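Hiridham Toy Library moves its desk

The toy library has left the back hall and now opens beside the Clulach reading room, where it is warmer and the door shuts. Sieglinde Rieger logged 3,103 loans last year – a good number of them, she says, the same drum. 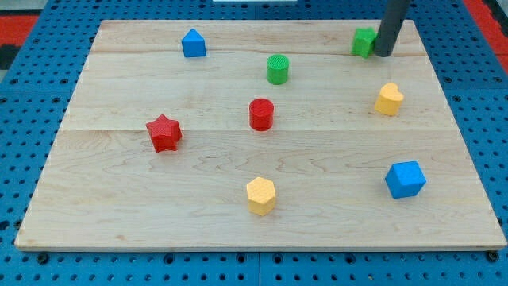
Colored shape blocks on a maple board.

Loans still run for 31 days. Late returns cost nothing but a look from Kwok-wai Mok, and most families find that plenty. Puzzles may come back a piece short, but please own up.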